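Flostmont won 5-2 at Usumside tonight. Kjell Magnusson had two of them, both on the power play, both from the left circle.

That makes 27 goals for Magnusson. He missed six games in October with a bad wrist and still leads the team.

Ottar Haugland got the start in net and looked comfortable. Most of the trouble in front of him came from his own defense losing the puck at the blue line.

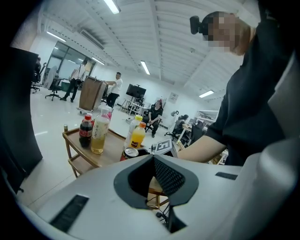
The second period decided it. Usumside had a long five-on-three and got one shot through. I watched it back at home in a black short-sleeved shirt, same as the person leaning over on the right there, and Haugland barely had to move. The penalty killers blocked everything else.

Crowd was 900, good for a weeknight.

Myklebust is next, at home. They skate better than Usumside and they don't take many penalties, so Flostmont will need more at even strength.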